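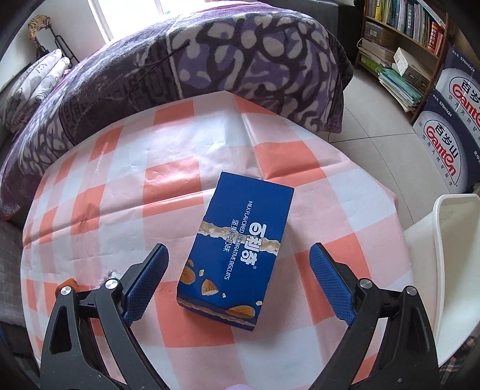
The milk-flavored biscuits, on the checked cloth that goes everywhere with me.

I have a folding table that lives wherever I happen to be living, and for most of this spring that meant a one-room rental in Dradville, over a shop that sells vacuum cleaner parts. The table is nothing special. The cloth is the thing! It's shiny plastic, big coral and pink squares, and it came out of a bargain bin at Selberg, the housewares place by the bus station, for less than a sandwich. It has never once lain flat. I've tried a hair dryer, I've tried a stack of cookbooks overnight, and the creases just move over a few inches and settle back in.

Anyway, this is a story about what ends up on that table. My editor wanted something on small-space living, and I had every intention of writing about shelves. But I kept looking over at the pile (there's always a pile) and thinking that the shelves could wait.

Let's start with the snacks. I love a box of biscuits with big ambitions, and these call themselves "milk flavored decorative biscuits" in English, in thin little capitals, right next to a brand name in fat white characters. Decorative! I've decided it means I'm allowed to leave them out when people come over. The box has almonds printed all over the bottom end, plus a crumbly cream band across the middle, and it's a blue I would happily paint a bathroom. Cookie packaging at my regular supermarket is mostly red and yellow and shouting. I do most of my box shopping at Upadhyay, a grocery in Sotenham that's a 19-minute ride away and has an entire aisle of things I can't pronounce, and I come home with twice what I went in for.

Then there's the toothpaste. I know, I know, toothpaste belongs in the bathroom. My bathroom has a sink the size of a cereal bowl and a ledge that holds one cup, so new tubes wait their turn in the other room with everybody else.

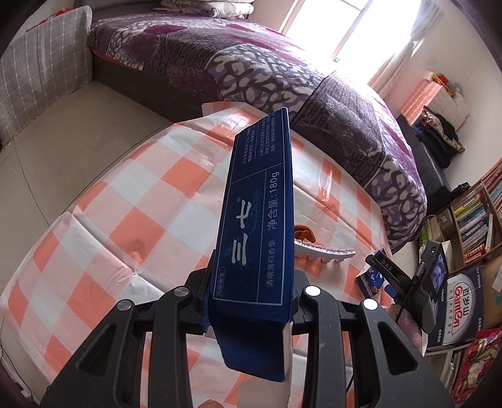
Toothpaste in its dark blue carton, 180 grams of it, with the plant drawing behind the name.

I'm a sucker for that brushy white lettering. The two big characters are sanqi, a plant root that turns up in a lot of traditional remedies, and there's a fine teal drawing of a plant behind them that I didn't notice for days. It's a mint one, according to the small print. I paid more than I'd pay for the drugstore kind and I regret nothing. The carton is going to hold pencils when I'm done with it, or it's going to sit flattened in a drawer with the other cartons I swore would hold pencils.

My system for the table, if you can call it that, is a Thursday clear-off. Everything comes off, the plastic gets a wipe with dish soap and warm water, and then things have to earn their way back on. Food goes to the shelf over the stove. Bathroom stuff goes in a basket under the bed. Cardboard gets flattened, except for the pretty ones, and I'm strict about that for maybe a week at a time. The whole room is 292 square feet, so there are only so many places for an object to hide from me.

The fuzzy stuff is harder. Anything soft and orange, anything with lilac yarn on it, I will keep forever, and none of it stacks. I had it in a shoebox for a while and the lid kept lifting off by itself like something was breathing in there. Now it lives in a big zip bag on the back of the door, squashed down, and when I unzip it the whole lot comes puffing out onto whatever I've left on the table.

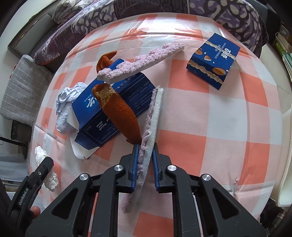 What's the best way to store fuzzy craft pieces without crushing them?
Lay them loosely in a shallow lidded box, one layer deep, with tissue between the colors so the fibers don't shed onto each other. Keep anything long and bendy flat along the side, and skip the vacuum bags.

I wrote that advice down from a sewing newsletter and I have not followed it. I do own the shallow box. It's full of tea.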